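Projet Gretier : rapport d'avancement à l'attention du programme Mirzaei
Équipe Perception, laboratoire Wuvau
2020-09-18

Où nous en sommes

Le semestre a été bon, et nous sommes heureux de pouvoir l'écrire dès la première ligne ! Le lot 2 (estimation de pose depuis la caméra de poignet) est terminé, le lot 3 (approche d'objets volumineux en intérieur) a démarré avec un peu d'avance, et la question qui nous bloquait depuis mars a trouvé une réponse que nous n'attendions pas sous cette forme.

Pour mémoire, Gretier cherche à guider l'approche finale d'une pince avec la seule vue prise au poignet, sans marqueur collé sur l'objet et sans capteur de profondeur. Dans notre dernier rapport, nous signalions des erreurs de recalage sur certains appareils domestiques. L'estimateur rendait une pose très stable, avec un score de confiance excellent, et cette pose était fausse de quelques centimètres. Le pire des cas, en somme, puisque rien en aval ne pouvait s'en apercevoir.

Le problème des motifs répétés
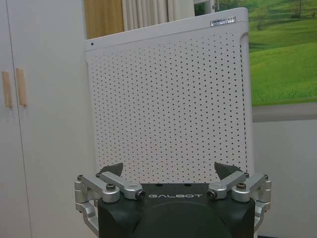 L'appariement de points entre deux vues successives suppose que chaque voisinage de l'image ait quelque chose de singulier. Sur un meuble ordinaire, on trouve des coins, des poignées, des rayures, et tout se passe bien. Une façade comme celle du purificateur blanc met cette hypothèse à mal : de petits trous ronds en rangées décalées sur presque toute la face, et chacun ressemble à son voisin. Décalez l'appariement d'un trou, il reste presque parfait. Le bandeau lisse du haut, lui, ne porte que très peu de repères, un point sombre à gauche et une petite étiquette argentée à droite, et notre ancien détecteur les noyait dans la masse des perforations. Les doigts de la pince masquent en plus une portion de l'image à chaque instant, toujours au même endroit, ce que la première version du réseau avait fini par apprendre comme un indice de position (nous avons mis un certain temps à le comprendre).

La méthode retenue

Nous avions prévu d'augmenter la résolution des descripteurs. Cela n'a rien donné de convaincant. L'idée qui a débloqué la situation est venue d'un essai annexe : laisser le réseau prédire, pour chaque point, la liste des décalages qui produiraient un appariement aussi bon. Sur une surface quelconque, cette liste est vide. Sur une grille, elle en donne directement le pas et l'orientation, et l'estimateur sait alors qu'il a affaire à une famille de poses candidates.

Le tri entre candidates se fait ensuite avec les contours de l'objet et avec ce qui l'entoure. Un bord vertical, une plinthe, un joint entre deux portes de placard suffisent souvent à éliminer toutes les poses sauf une. Quand il en reste deux, le contrôleur demande un petit déplacement latéral du poignet et recommence. Nous appelons cela le pas de levée de doute, et le voir fonctionner en boucle fermée pour la première fois a été un vrai moment de joie dans l'équipe !

Données et premiers chiffres
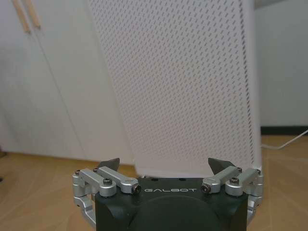
Le corpus compte désormais 1 615 séquences d'approche, dont 418 réservées à l'évaluation et jamais vues à l'entraînement. Elles couvrent 37 objets, avec des ouvertures de pince et des angles d'arrivée variés. Nous avons tenu à garder des vues très inclinées ou très proches, celles où l'objet déborde largement de l'image, parce que les méthodes publiées les écartent volontiers et que ce sont elles qui comptent au moment du contact.

Sur le jeu d'évaluation, la pose retenue est dans la tolérance du projet pour 91 % des séquences. Plus intéressant encore à nos yeux, les échecs restants sont presque tous signalés comme tels par le système : la liste des candidates reste longue, le score de confiance baisse, et le contrôleur s'arrête. Les erreurs silencieuses du printemps ont quasiment disparu.

Ce qui résiste encore

Les surfaces brillantes nous donnent du fil à retordre, surtout lorsqu'un reflet se superpose à une grille. Les câbles posés au sol aussi : fins, courbes, souvent blancs sur fond clair, ils sont parfois pris pour un contour de l'objet. Un masque dédié est en cours d'écriture. Enfin, le pas de levée de doute allonge l'approche, et nous aimerions apprendre au contrôleur à choisir un meilleur déplacement que le latéral systématique.

Suite des travaux

L'installation de Tindham sera utilisée pour la prochaine campagne, avec un mobilier et un éclairage différents des nôtres. Nous y testerons la méthode sans réentraînement, ce qui nous rend à la fois curieux et un peu nerveux. Le code de prédiction des décalages sera déposé sur l'espace partagé du programme avec le livrable du lot 3.

Aucune modification du budget n'est demandée pour la période. Nous souhaiterions seulement basculer le reliquat de la ligne calcul vers les déplacements à Tindham, et nous vous remercions de nous indiquer si un avenant est nécessaire.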